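Notebook, wiping and tidying bench
July 2022
Written by Thắng Tăng. Copy to Yolanda and Abdelkrim.

Question for this week is the same as last week: can we say yet that a machine will wipe a table and put the things away, without a person standing next to it? Cameron asked me for a yes or a no for the Drelach meeting. I can not give one, so I write what I know.

The tally until this morning is 62 attempts with the policy trained on the old demonstrations. In 32 of them the table was acceptable by Yolanda's rule (no crumb bigger than a rice grain). Hard objects are fine. Soft objects are the problem, because they change shape when the fingers close and the policy closes always the same amount.

Before new demonstrations I looked at the fingers. I did not find a big fault, but the finish has marks and I would like to compare again after the next block of work.

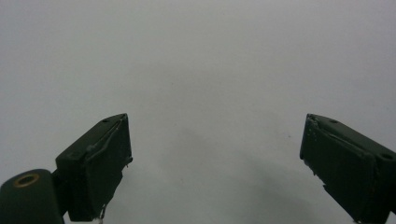

Fingers open, nothing between them. Scuffs on the left one, small nicks on the inner edge of the right one.

Abdelkrim thinks the nicks can catch on cloth. I think it is possible but small. To do: ask Ouali if they can print a pair with a rounder edge, and what is the delivery time. Last time it was 10 days and they had told us four.

About the demonstrations. Amr says we should go back to one hand, it is easier to learn. I don't agree. When I clean my own kitchen I hold with one hand and wipe with the other, and I lift the cup with the hand that is free. A machine which can not do this will be very slow. So the new set is with two grippers on the board.

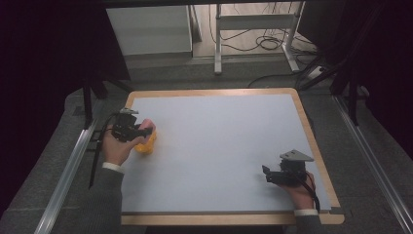
Two-hand work on the board. Yellow soft piece at the left gripper, right gripper at the lower corner.

Notes for whoever does the next block:
- Keep the cables outside of the board. A cable that crosses the surface is learned as part of the task (see Zaltton report, the part about the towels).
- Move slower than feels natural. My first recordings were too quick and I deleted them.
- Grasp the soft piece near the middle. From the corner it folds.
- If you make a mistake, continue and correct it. Don't restart.

Target is 56 good demonstrations before we train again. Yolanda wants double, we will see.

My opinion for Cameron: wiping a flat surface, almost. Sorting parts into trays like in the Protinik workshop, yes, if the parts are hard and somebody fills the trays. Dishes and laundry, no, and I would not promise them for next year.

Still open: who checks the zero position of the right gripper? I wrote my name but I am away two days, so please Amr.

Last updated: July, by T. Tăng

This site uses cookies to remember your login. Accept | Settings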